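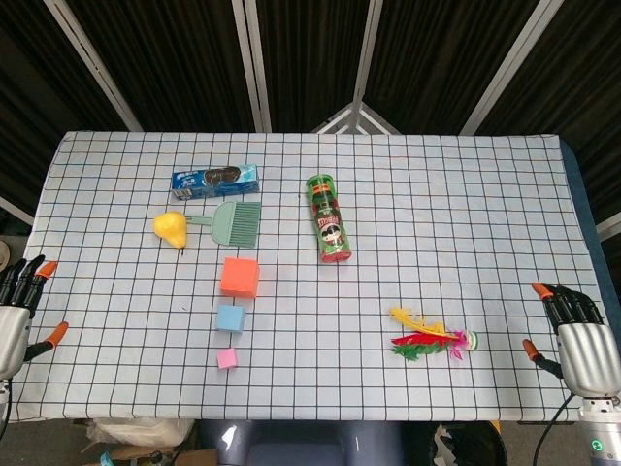
The cheap stands are always at the back, according to a woman in the line for coffee, and she told me to start there and work forward. I took her advice. The Pritchard housewares fair had 216 stands this year, in two halls, and the back of the second one was where Plastwood had its storage bins and drawer dividers. Prices were fair and the staff let you pull the drawers out and load them.

Tudis was two rows over with kitchen linens. I bought four dish towels and a long apron there.

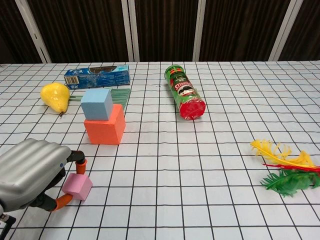

Fladance had the biggest stand and the longest wait. Their folding drying rack costs $36 and opens in one move, but the feet slid on the hall floor when I leaned on it. I left it.

Parking was $10, cash only. The lot on the north side fills up before noon. The fair runs again next January.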